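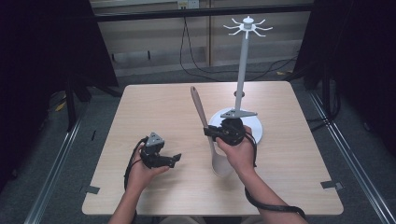

*Station 4, Skadach open day. Two hand-held grippers, one stand, one spatula.*

The visitors' sheet gave the task in a single line: spatula to stand. Nuria Chala read it twice and put her reading glasses back in her coat.

"Which hook?" she asked.

"Any of the eight," said the operator. He was a young man from Leston with his sleeves pushed up. He kept his eyes on the table.

Rallevik had paid for her train, and Rallevik expected a report by December. She had inspected packing lines for most of her working life. The machines on those lines stood behind fences and did one thing. At Skadach a man closed his hands on two black grippers and did the thing himself, and the grippers kept a record of how he did it.

"How many times do you repeat it?"

"The target is 400 for this utensil. Then they change the utensil."

"And the arm learns from that."

"The arm gets the file. Gudeta handles the training. I only do the table."

She wrote *only does the table* and underlined it. The gray triangular plates interested her more than the spatula did. She asked what tolerance they held in position. He told her it was on page 12 of the handout. She found page 12. It was a map of the parking lot.

"The older handout," he said.

He started again. The right gripper took the wooden handle, rose, and moved toward the pole. The left one stayed low. She timed the attempt on her watch and got 10 seconds, which she entered without comment. On the second attempt the handle touched a hook and slid off. He opened the jaws, closed them again, and went on.

"Do you delete that one?"

"No. They want the misses too."

"Labeled as misses?"

"Labeled as what they are."

That was the first answer all morning she could have put in a report unchanged. She copied it down, with the station number beside it. Behind her a group from the lobby was being walked to Station 5, where there was coffee.

"May I try?" she said.

He set both grippers on the table and showed her where to put her thumbs.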